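4. Materials and household practice

4.1 Sample and setting

Diaries came from 82 households in two towns, Olivares and Jerkholm. Each household kept a laundry diary for four weeks starting in January. We asked for one line per load - what went in, what program, how it was dried, where it ended up. Most people gave more than one line. A few gave half a page on a single bath towel, and those are some of the best entries we have.

Total after cleaning was 1,280 loads. Loads with no drying method noted were dropped from Table 3 but kept for the text analysis. Interviews were done by the first author in Olivares and by Trinidad Herrero in Jerkholm, at the kitchen table where possible. Coding by Vivek Nautiyal and the first author, separately, then compared. Disagreements were mostly over what counts as "put away". Is a stack on the stairs put away? We said no. Several respondents would say yes, see 4.4.

4.2 Sorting

Sorting by color is still the rule people state first. It is not the rule they follow. Of the loads in the set, 571 mixed darks and lights in some way, and the diary often gives the reason in passing: school uniform needed, half a drum of whites, power cheaper after ten. The stated rule survives as something one was taught. Respondents over sixty named a mother or an aunt as the source; younger ones named nobody in particular, or the label.

Black clothing is the exception. Black is kept apart even in homes where nothing else is. Fading is the main worry, lint the second. One Jerkholm respondent keeps a seperate basket for black items only and everything else in the house goes in together, sheets included. Another washes black inside out, cold, and dries it indoors away from the window. We had not expected color loss to carry this much weight against, say, hygiene, which hardly comes up at all outside of bedding and kitchen cloths.

4.3 Drying

Line drying dominates in Olivares for the obvious reason. In Jerkholm the indoor rack does most of the work, with a tumble dryer used for towels and for emergencies. The rack is disliked nearly everywhere. It blocks the hallway, it blocks the balcony door, it is never fully empty. Several diaries show a pattern we call rack dressing, where clothes go straight from the rack onto the body and the folding step drops out.

This matters for the counts in 4.4. Only 636 loads reached a recorded fold. Some of the rest were surely folded and not written down, but the interviews suggest that a good share never were. Socks and underwear go loose in a drawer. Work clothes go over a chair. Children's things move from rack to basket and live in the basket until worn.
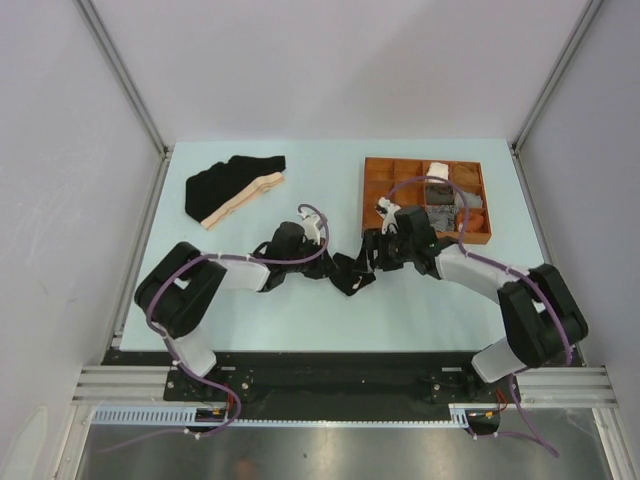 Figure 4. Small black cloth, folded, on a pale tabletop.

4.4 Folding

Folding is where the household talks about itself. Washing can be blamed on the machine and drying on the weather, but a fold is read as a person's own work, good or bad. Respondents knew whose fold was whose. Thirds for towels in one home, halves then halves in the next, and real irritation when a partner did it the other way. Small items get the least attention in the diaries and the most variation in practice. A cloth like the black one in Figure 4, folded down small, might be rolled, stacked on edge, laid flat in a pile or pushed in a drawer depending on the house, and in two homes depending on who got to the basket first. Dish cloths were folded more reliably than T-shirts, which suprised us. Kitchen drawers are shallow. The drawer sets the fold.

Surfaces came up a lot. Bed, most often. Then kitchen table, then sofa arm, then standing up with the item against the chest. People who fold on the bed tend to finish, as the bed has to be cleared before night. People who fold on the sofa stop partway and leave piles. One Olivares respondent does all folding on top of the washing machine and had a shelf put in at the right height for it. Her diary is the most regular in the set.

Who folds is less even than who washes. In two-adult homes the loading of the machine was often shared, at least on paper. The fold was not. Interview talk about this was careful and sometimes tense, and we do not want to make more of it than the data can hold. The diary was usually kept by the person who folds, so there is a bias built in. We come back to this in section 6.

4.5 Products

Two detergents account for most mentions, Skivamix in Jerkholm and Susora in Olivares. Brand talk was warmer than we expected. Skivamix was described by smell, Susora by price and by the box, which gets reused for clothespins. No link between brand and sorting practice, and none was looked for in any serious way. Dosing is by eye. The measuring cap was said to be lost, or in use for something else - paint, birdseed, bath water.

Softener splits the sample. Users put it in every load, towels too. Non-users were firm that it ruins towels, and again the source is a relative.

4.6 Limits of the diary

Four weeks is short. One month of winter laundry says little about summer, when Olivares homes report smaller and more frequent loads. Diaries get thinner toward the end, with week four entries about half the length of week one. Shared machines in apartment basements are under-represented, three homes only, and the booking sheet there shapes everything from sorting to the hour of the fold. Hand washing is likely missed as well. People did not think of a blouse in the sink as a load, and our form did not ask.

The coding guide and blank diary form are in Appendix B, version of 19 May 2022. The earlier form had no field for folding surface, so the first eleven Olivares diaries were filled in on that point by phone afterward.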